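Home | Stories | Archive | Submit | About

The Right Bin

2025-08-09
By a contributor, Waltska Quarterly 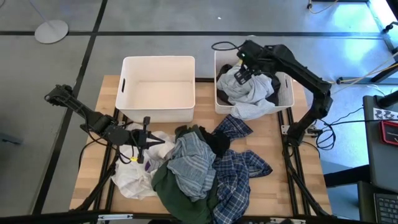 Station two at Stutow, sorting task, right bin heaped over the rim.

The task sheet for sorting ran to one page. Start with the garments in a pile on the table. Lift one. Place it in a bin. Release. Return both arms to rest. Repeat until the table is clear, then press the pedal to close the episode. A second sheet, stapled behind, listed the reasons an episode could be thrown out, and this one ran to four pages.

I had been on the station since June. Before that I had worked in the Stutow laundry itself, on the folding line, from 2021 until the line was closed. The firm that took over the building was called Codel. It kept the concrete floor and the tea urn and offered work to those of us who could pass the dexterity test. The test was to pick up a sock by remote control. I passed on the second attempt.

The leader arms stood behind the table, out of the way of the follower arms. You held one in each hand and the followers did what your hands did, a fraction of a second later. The delay was small and you stopped noticing it after a week, except when you went home and found yourself waiting for the kettle lid to close after you had closed it.

Codel wanted 400 good episodes of the sorting task before the end of the summer. The count was kept on a screen by the door. On the morning I am describing it stood at 110.

The rule I broke was number nine on the second sheet. Operators must not fold.

The reason was given in the training session. The policy learned from whatever it was shown. If one operator dropped garments into the bin and another folded them first, the model would average the two and produce something between a fold and a drop, which tended to end on the floor. Everybody was to drop. The sheet said 'place', but the word was left over from an earlier version.

I dropped for weeks. A garment released over a bin does not fall well. It catches on the rim and hangs there, and the next one lands on it, and the heap climbs until a sleeve is trailing down the outside. This was acceptable. A garment counted as binned if more than half of it was inside.

Episode 111 began in the usual way. I put a black garment in the right bin and then a pale blue one on top of it. The blue one slid forward over the rim. I pressed it down with the right gripper, which was allowed, and it came up again when I let go. With the left arm I had already moved to the white thing with the purple patch, and I was holding the fingers just over it, ready to close.

I opened the left gripper wider and took it across to the bin instead.

Folding with two fingers on each side is slow. You have no feeling in the cloth. The leader arms pass nothing back, so you judge the grip by looking at how the fabric bunches. I drew the blue garment out, laid it on the wood, found two corners, brought them over, smoothed it with the flat of the right gripper and halved it again. It took nearly three minutes. On the folding line I would have done it in four seconds and not known I was doing it.

Then I put it in the bin. The black one came next, and after it the rest of the pile: the white, the stripes, the dark green, the plaid shirt last, with its sleeves tucked behind. I pressed the pedal. The screen by the door changed to 111.

Review took place overnight at Nasrallah, another company in another time zone. They watched each episode at eight times normal speed and marked it pass or fail. I expected a fail and a note. In the morning there was no note. The episode had been removed from the sorting set and given a new label, 'task unknown, both arms, high quality', and the count was back to 110.

I did two dozen drops before lunch. They all passed.

In the last week of the contract Codel ran the trained policy on station two and let us stand behind the tape and watch. It had 1334 garments to get through over several days, in batches. It dropped them as we had dropped them, with the same short pause over the rim that I recognised as the pause of the woman on the late shift. A sleeve hung down the front of the right bin. The right arm went back and pressed it, and pressed it again.

Then the left arm left the pile and came across – not far, perhaps the width of a hand – and stopped with its fingers open above the cloth. The engineer looked at his log. He said it was noise in the data and that it would go away with more episodes.

The arm stayed there for a moment longer, then went back to the pile and picked up a shirt.

Previous story | Next story | Back to archive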